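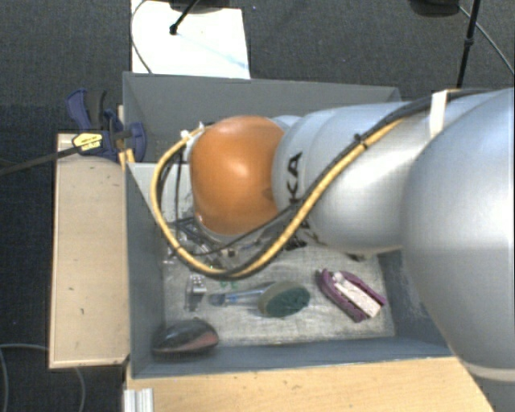 Page last changed: December, by Gwawr W.

Sorting a mixed bin of small things

This guide is for people who have a bin, a drawer or a big box where everything goes when there is no better place for it. In my house it was computer things, mostly: a mouse, adaptors, small tools, the remote control of a television we do not have any more. I wrote the first version for my neighbours in Plotinier Court, and after some questions I made it longer. English is my third language, so please write to me if a sentence is not clear.

What you need

One wide bin with low, straight sides. It should be rectangular, so you can push things into the corners.
Four or five smaller boxes. Shoe boxes are good enough.
A dry cloth, and a second cloth a little damp.
A roll of paper tape and a dark marker.
Small zip bags for screws and other tiny parts.
A table at the height of your elbows. I did it on the floor the first time and my back was sore until the weekend.

A metal bin will get scratches on its floor from tools and plugs. This does no harm. If you want to keep it nice, cut a piece of old carpet or thick cardboard and lay it inside. My neighbour Zulkifli Sinaga uses the rubber mat from a kitchen drawer, cut with ordinary scissors.

Step 1. Spread everything out

Tip the things gently into the wide bin and spread them with your flat hand until there is one layer only. If they do not fit in one layer, put the rest back in the drawer and do it as a second round. Do not start to sort while things are still in a heap. You will pick up the same charger again and again.

A mouse should lie on its bottom, with the curved side up. Glossy plastic scratches easily when it rubs on metal or on other plugs, so I move the mouse to a corner first and keep the sharp things away from it.

Step 2. Take out what is dangerous

Before anything else, look for batteries. Loose ones go in a small jar, and you put a piece of tape over the ends. A swollen battery must not be pressed or put back in the drawer. Put it outside in a dry place, away from anything which can burn, and phone your local depot to ask how they want it brought.

Open wireless mice and remote controls and look inside also. In one old remote I found batteries which had leaked, with a white crust on the springs. I cleaned it with a cotton bud and a little vinegar, and now it works, but the cover does not close very well.

Step 3. Make the first groups

Do not make too many groups. I tried with eleven and it was a mistake — half of the boxes had one thing inside. These are the ones I use now:

Works with the computer
Charges something
Tools
Belongs to a thing we still own
Do not know

Take the object which is nearest to you, decide, and put it in a box. If you need longer than a few breaths to decide, it goes in "Do not know". Start from one corner and go along the near side first, then the far side. In this way you can see the floor of the bin becoming free.

Step 4. Clean and test

Wipe each thing with the dry cloth, then the damp one if it is sticky. For a mouse, turn it over and scrape the little feet with a wooden toothpick. Dust collects around the wheel too, and a soft toothbrush is the best for it. Unplug the mouse or take out its batteries before you clean it.

Then test it. Plug in the mouse, move it in a circle and press each button. If one button is tired, write this on a piece of tape and stick it underneath. Later you will be happy that you did it.

Step 5. Cables

Lay the cable straight and fold it in a wide loop, bigger than your hand. Do not wrap it tightly around a plug, it will break inside at the neck. Tie it once in the middle. I like ties which can be opened again, but bread bag clips are free and do the same job.

Write on the tape what the cable is for and fold the tape around it like a small flag. "Black cable" is not a useful label. "Printer, upstairs" is.

Step 6. The box of things you do not know

Close this box, write the month on it and put it on a high shelf. When 40 days have passed, open it. What you did not look for in this time can be given away or taken to electronic recycling. Please do not put it in the kitchen garbage.

Mr. Sinaga does not agree with me about the 40 days. He keeps his box for one year and he says that he needed something from it twice.

Putting it back

Heavy things go at the bottom, the mouse and other things with a smooth surface on top or in a sock. Leave a hand's width of free space in the drawer. If it is full on the first day, it will be a heap again by spring.

Next page: Paper, receipts and manuals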